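25th February

Seaweed day. Low water came late in the morning and I walked out to the Skiria ledges with Kirsty Rakena, who cuts there under the same permit as me. Dulse was thin on the upper rock and much better on the lower shelf, fronds a hand long and clean of worm. We cut with scissors a third of the way up and left the holdfasts alone. Sugar kelp had started on the north side but is too young to bother with. Wet weight at the car, 1107 g for the dulse, 400 g for laver.
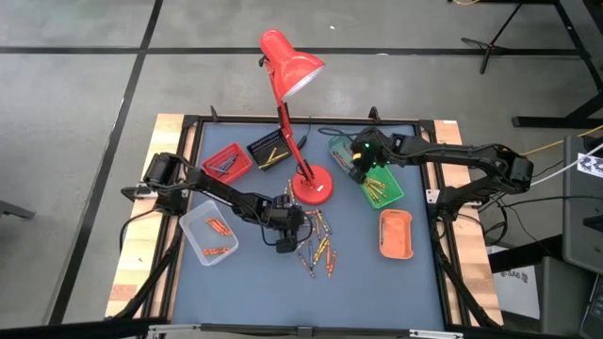 Rinsed everything in sea water only. Fresh water bursts the cells and the dulse goes slimy on the rack, as I found in December. Laver needed two extra rinses for sand. Spread the dulse in one layer on the mesh and put the laver in the low oven with the door propped. The laver took nine hours last time and I expect the same. Yáñez's book says to turn it halfway. I never have, but will try it on one tray and leave the other.

Olga Salinas rang to ask whether the alexanders on the Koltska lane are ready. They are, stems up to a finger thick, but the bank by the gate was sprayed in autumn and I told her to keep past the second bend. She also wants a second opinion on some roots Facundo Arancibia dug from the ditch. Told her not to taste anything until I have seen leaf and stem together. Hemlock water dropwort grows all along that ditch.
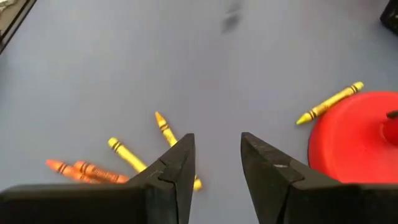

To do

Label the jars with place and tide as well as date.
Return the spare sieve to Trinidad Farías.
Sharpen the scissors.
Check the lower shelf again at the next spring tide and note regrowth on the cut fronds.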